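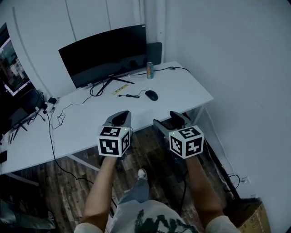

Yolotzin Tlapale asked whether the desk check still applies to the small rooms at Perkwood, as the last round only covered the open floor. It does. Same form, one per desk.

Desk and Small Room Check
Site: Perkwood, upper floor
Date: 2026-10-01

1. Floor clear between door and chair
OK. Wood floor, no mats. Nothing to trip on.

2. Desk stable, no rocking
Needs work. Moves when you lean on the front left corner. Leg screws to be tightened. Hiltham supplied the desks, so try them for spare screws if any are stripped.

3. Monitor stand fully on the desk, all feet down
OK. The monitor is a curved one and heavier than the old ones. Keep it toward the back.

4. Drinks away from electrical items
Comment. There was a can on the desk by the monitor. Cans and open cups go on the side shelf in the hall. Lidded bottles are fine.

5. Power strip off the floor, not daisy-chained
Needs work. Strip is mounted but a second one is plugged into it. Remove the second strip and ask for a longer one.

6. Cables tied
OK behind the desk. Loose at the wall end. Two ties would do it.

7. Vents on equipment not blocked
OK. Leave a hand's width to the wall.

8. Chair height and casters
OK. One caster is stiff but it rolls.

9. Closed shoes worn when moving furniture
OK. Sneakers are acceptable. Sandals are not.

10. Door opens fully with chair in use
Not checked. Chair was occupied. Do this one next round.

11. Extinguisher within 100 feet
OK. By the stairs, tag in date.

Open items: 2, 5, 6, 10

Item 5 comes first. The strip order goes through Lozano and they want the room number on it, which was left off last time and held up the delivery. Items 2 and 6 can be done in one visit. Recheck before the end of October.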